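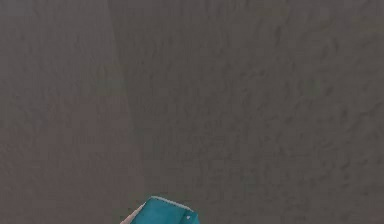
Filed under: Sim Diary

Wednesday, and I finally got Otis pointed at the ground properly! The teal gripper sits low in the wrist view now, with grey surface everywhere else — smoother on the left, all ripples on the right, and that soft seam wandering down between them. I'm weirdly fond of the seam.

Getting there was slow. I nudged the wrist camera tilt 12 times (I keep a tally in the Endier notebook), then found the old mount offset still sitting in the config at 37 mm. Fixed that, saved it as build 1067, made toast.

Tomorrow I want to redo the finger limits and clean out the joint file, which is a mess of my own making. The Zerkach arm can wait until the weekend.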